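Sprechernotizen: Zwei Arme, eine Schiene. Was bei uns schiefging
Vortrag von Aušra Vanags, Hestton, Standort Cikaditz
30. Juli 2018

Folie 1, Einstieg
Kurz vorstellen, Zixuan Wan in der ersten Reihe erwähnen. Die Auswertung der Logs stammt von Zixuan, Fragen dazu bitte direkt dorthin. Dauer 25 Minuten, Fragen am Ende.

Folie 2, Aufgabe
Bausteine nach Farbe in Fächer sortieren. Zwei Arme auf einer gemeinsamen Schiene, beide greifen in dieselbe Fläche. Steuerung des einen Arms: Tan. Steuerung des anderen: Fuva. Beide Programme stammen aus getrennten Vorprojekten und wurden erst in Cikaditz zusammengeführt. Das ist für den Fehler wichtig, deshalb hier langsam sprechen.

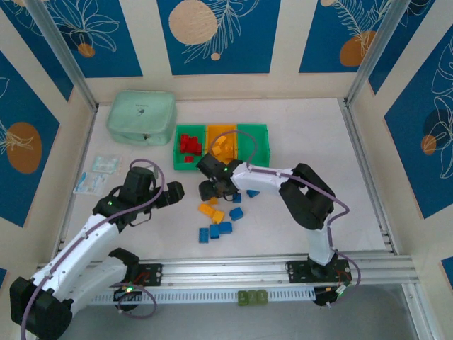
Seite 2

Folie 3, Aufbau
Rot und ein Teil von Gelb liegen schon in den Fächern, Blau und drei gelbe Steine noch auf der Fläche. Auf die Mitte zeigen: Dort überschneiden sich die Arbeitsbereiche. Eine mechanische Trennung gibt es nicht. Die Freigabe der Mitte läuft nur über Software. Ein Arm meldet die Zone an, fährt hinein, meldet sie wieder ab. Der andere wartet so lange.

Folie 4, Der Vorfall
Testreihe mit 500 Durchläufen. In Durchlauf 19 fährt der zweite Arm in die Mitte, obwohl der erste die Zone noch belegt. Die Greifer berühren sich seitlich. Der Kraftgrenzwert spricht an, aber nur bei einem Arm. Der andere fährt seine Bahn zu Ende und schiebt den ersten vor sich her. Gestoppt wurde von Hand am Not-Halt.
Schaden: eine verbogene Halterung, ein Kabel abgezogen. Keine Verletzten. Die Tür war zu diesem Zeitpunkt offen, auch das ansprechen.

Folie 5, Ursache
Die Abmeldung wurde beim Öffnen des Greifers gesendet statt nach dem Rückzug. In den Vorprojekten fiel das nicht auf, dort arbeitete jeweils nur ein Arm. Normalerweise ist der Rückzug schnell genug. In Durchlauf 19 blieb ein Stein am Finger hängen, der Arm wiederholte das Ablegen und stand noch über der Mitte. Für Tan war die Zone frei.
Zweiter Fehler: Der Schutzhalt war nicht gekoppelt. Jede Steuerung hielt nur ihren eigenen Arm an. Im Schaltplan war die Verbindung eingezeichnet, verdrahtet war sie nicht. Bei der Abnahme haben wir den Not-Halt geprüft, den Schutzhalt nicht.

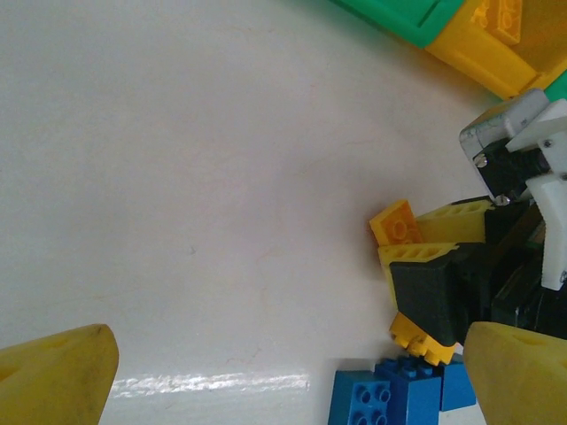 Mit den Handgelenkkameras hätte man den anderen Greifer erkennen können. Die Bilder wurden aber nur für die Greifplanung ausgewertet und nicht für die Überwachung. Falls jemand fragt, ob wir das jetzt nutzen: Nein. Eine Kamera am Greifer ist kein Sicherheitsbauteil, und wir wollen sie nicht dazu machen.

Folie 6, Änderungen
Abmeldung erst, wenn der Arm seine Rückzugsposition erreicht hat und die Gelenkwerte das bestätigen.
Schutzhalt beider Arme fest verdrahtet, Prüfung vor jeder Testreihe mit Unterschrift.
Bei offener Tür nur noch reduzierte Geschwindigkeit.
Wiederholtes Ablegen erzeugt eine Meldung im gemeinsamen Protokoll.

Folie 7, Offen
Der Durchsatz ist gesunken, weil die Arme länger aufeinander warten. Zixuan prüft, ob sich die Mitte in kleinere Zonen teilen lässt. Dazu heute keine Zahlen nennen, die Messung läuft noch.
Falls Zeit bleibt: Kraftverlauf aus Durchlauf 19 zeigen, sonst direkt zu den Fragen.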